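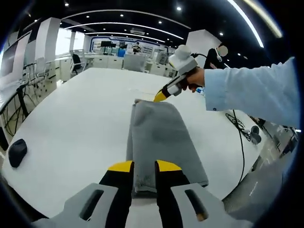 Two hand-held grippers with yellow tips hold a folded gray towel at a white table.

Hand-held gripper fleet planning is the work of deciding how many hand-held grippers a robotics group needs, what else must be bought to keep them in use, and how the cost is spread over the life of a project. It is usually treated apart from the purchase of robot arms, which follows a longer approval path in most organizations.

Unit of purchase

Grippers used for two-handed tasks, such as handling towels and other cloth, are normally bought in pairs. A budget that lists single units tends to understate the need, as one failed gripper takes a whole station out of two-handed work. The Hurkholm planning sheet, used by several small labs, counts stations first and derives the number of grippers from that. It adds one spare pair for every four stations.

Prices vary with the camera, the finger mechanism and the way the unit is tracked. In the Aebischer price survey, a complete gripper with mount and cable averaged $1,487. The same survey put the first-year cost at $1,621 per gripper once replacement parts were added. Shipping and import charges were left out of both figures.

Consumable parts

Finger tips are the part replaced most often. Soft tips wear at the edge and lose grip on thin fabric before they show much damage. Plikent, a supplier of molded tips, sells them in bags of 20, and many buyers order a bag per pair at the start. Cables, straps and screws are generally grouped on one budget line.

Task materials are also consumables. Towels stretch and pick up lint, and a project that depends on a certain size or color has to buy enough of the same batch – or accept a change partway through.

Space and furniture

Each station needs a table with room for the operator to reach across, a power outlet and a place to store the grippers between sessions. Groups that set up in an existing office often reuse desks, which lowers the furniture cost but can bring extra expense for cable runs and lighting. Storage for recorded files is sometimes charged to a separate computing budget and left out of the equipment plan, a common cause of overruns.

Buying and renting

Short projects may rent. Wostska, a leasing firm, offers pairs by the month with tips included and repairs charged separately. Its published guide places the break-even point against purchase at roughly 77 working days of use. Past that point, ownership is cheaper if the buyer has staff who can do minor repairs.

Orders are often split into a trial lot and a main lot. The trial lot is used to check comfort, grip opening and weight over a full shift, and the main order is held until operators have reported back. Lead times for the second lot should be agreed in writing when the first is placed.

See also

Robot end effector
Equipment leasing
Total cost of ownership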